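Fifty-eight, Corinne wrote, and put the pen down.

"Only 58?" said Dagný. She still had the gripper in her hand. "Prestdale wanted 100 by tonight."

"Prestdale can come and do them, then."

They had been told the machine would learn the way a child learns. Dagný had raised two children and had her doubts. Neither of them had needed to see a bag picked up 100 times, and neither had ever been marked down for a wobble in the wrist.

"What happens if I do it badly?" she asked.

"It learns to do it badly."

"And if I do it well?"

"Mrs Strickland says it generalises."

Dagný thought about that word. She had heard it in July as well, along with a promise of better chairs. She squeezed the handle and watched the fingers close on air – did that count as an example of something? Corinne said to leave it, the recording was still going.
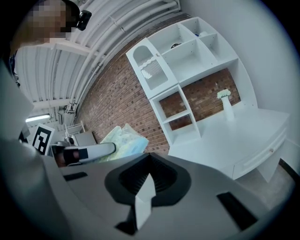
"Then it's learned to wait about," said Dagný, and she reached for the next one.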